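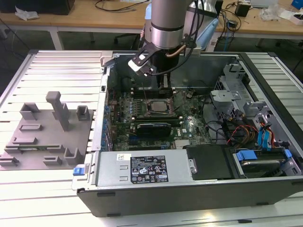

Is it worth fixing up an old desktop for my mother, or should I just buy her something new?

Posted by Riaan Sithole in Home Computing, Grevenholm board

Hello all, and sorry in advance for the length of this. My mother is 78 and has had the same desktop for longer than I can remember. She does her email on it, plays cards, keeps the membership list for her garden club, and looks at photos of the grandchildren. It now takes 15 minutes from pressing the button to being able to open anything, and she makes tea while she waits (she says she doesn't mind, but I mind for her!).

I was all set to buy her a laptop, but she likes the big screen and the keyboard she knows, and she really doesn't want everything to move around on her. My budget is 400 at the very most. I'm fairly handy, I've put up shelves and rewired a lamp, but I have never opened a computer. There are 2,633 photos on it and as far as I know none of them exist anywhere else. What would you do?

Quentin Masson

Riaan, before anything else, please copy those photos. Buy an external drive on your way over there, plug it in, drag the whole pictures folder across, and then open a few from different years to be sure they came over properly. While you're at it, copy the garden club list too, and ask her where she keeps her passwords. My father's were on the back of a calendar, which we very nearly threw out in January.

Once that's done, I would try the cheap route first. If she still has an old spinning hard drive, swapping it for a solid state one makes more difference than anything else you can do. More memory helps as well, if she has very little. Look up the model number on the case and check what type it takes, as the sticks are not all interchangeable. Shut it down, pull the power cord, touch bare metal on the case before you reach in, and take your time. I'd leave the processor alone.
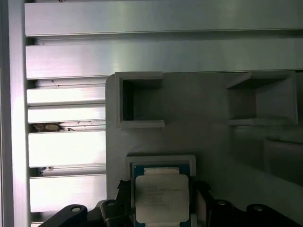 A desktop processor out of its socket.

The one thing that would change my mind is the operating system. If hers no longer gets security updates and the machine can't run a newer one, put the money toward a small new desktop and keep her screen and keyboard. She'll hardly know the difference, apart from the tea.

Irent

just get her a tablet, my nan loves hers

Were

Agree with Quentin about the drive. Did the same for my aunt on a Tuesday evening and was home for supper. Set her browser to open on her email page, too, it saves a lot of phone calls.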